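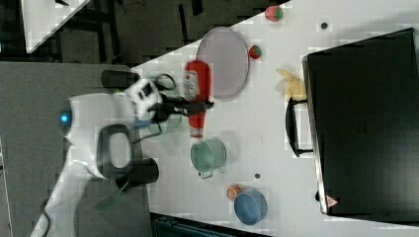 Words by Rianne Kuipers
Filed from the back office, November

The Brumedow Budum 2 is sold as a robot arm that can learn its way around a kitchen. The brochure shows it plating something with microgreens. I had mine for most of a month, and I would like to talk about ketchup.

Ketchup is where the setup guide starts you off. You take a squeeze bottle, lay it on its side, and teach the arm to pick it up. It sounds like an insult for $2,500. Then you try it, and you find out how many things you know about bottles that you have never had to say out loud. Grab too near the cap and the heavy end swings down. Grab too far down and the fingers slide off the curve. Around the middle is right, with the gripper turned to match the way the bottle is lying, and the arm has to work out which way that is every single time.

To be fair to Brumedow, it did. Once I had fed it enough practice runs, the Budum 2 picked up the bottle far more often than it didn't, and when it missed, it missed politely. It stops, backs off and has another think. My last test arm used to respond to failure by pressing harder.

What you get for the money is the arm, a two-fingered gripper, the cables and a year of Dristorix, the software that does the learning. You don't get a table. Mine is a white one with mounting holes in the top, which I can recommend right up to the moment you drop a small screw on it and spend the afternoon inspecting holes. You don't get groceries either, so you'll be buying toy fruit, plastic dishes and so on at your own expense. There is a particular look that a cashier gives an adult buying one peach, one banana and a play toaster oven. Budget for it.

Teaching works by demonstration. You guide the arm through the job, Dristorix records what you did, and after enough repeats you press Train and go home. The manual recommends 300 demonstrations per task. I assumed that number was there to cover somebody's back and tried to get by on far fewer. The arm then spent a morning reaching for bowls with great confidence, slightly to the left of wherever they were. I went back and did the rest. My colleague Koen Claeys took over when my shoulder gave out, and the software could tell. Koen is a faster man than I am a woman, and the arm picked up a kind of lurch that we now call by his name.
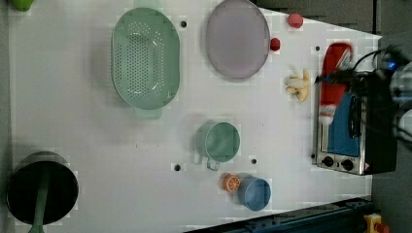
GEAR / Robots You Can Put on a Table

Now for the parts that annoyed me. The cables run along the outside of the arm, and they have opinions. If you let them trail over the work area, sooner or later one will sweep a cup on its way past, and the arm will carry on as if the cup had decided to leave. Roos Verhoeven on our video desk suggested clips. Clips helped. At this price I'd like them in the box.

Shape matters more than I expected, too. A measuring cup on its side is good practice, as there's a handle and a rim and more than one sensible way in. Flat plates are another story. A two-fingered gripper coming down on a thin plate looks like someone trying to pick up a coin in mittens. Brumedow's support line told me to approach from the rim at an angle. I did, and we moved up from hopeless to occasional.

Speed is the other thing. A clean pick and place took about 38 seconds on the default settings. You can raise the limit in Dristorix, and I did, once, with a pot. I have since put it back.
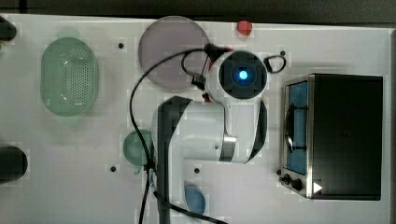 And yet I kept finding reasons to leave it switched on. The arm is quiet and the blue light is pleasant company at five in the afternoon. The recording tool is also the best I've used. Bad takes can be thrown out with one key, and you can label as you go without taking your eyes off the table. Anyone who has sorted through a folder of nameless clips will understand why I'm getting sentimental about a delete key.

If you want something to help with dinner, buy a rice cooker. If you teach, or tinker, or have a small lab and a patient colleague, the Budum 2 is a decent buy with a plate problem. The closest rival is the arm from Schouten, which has a stronger grip and software that made Koen swear in two languages. I'd take the Brumedow, and a bag of cable clips.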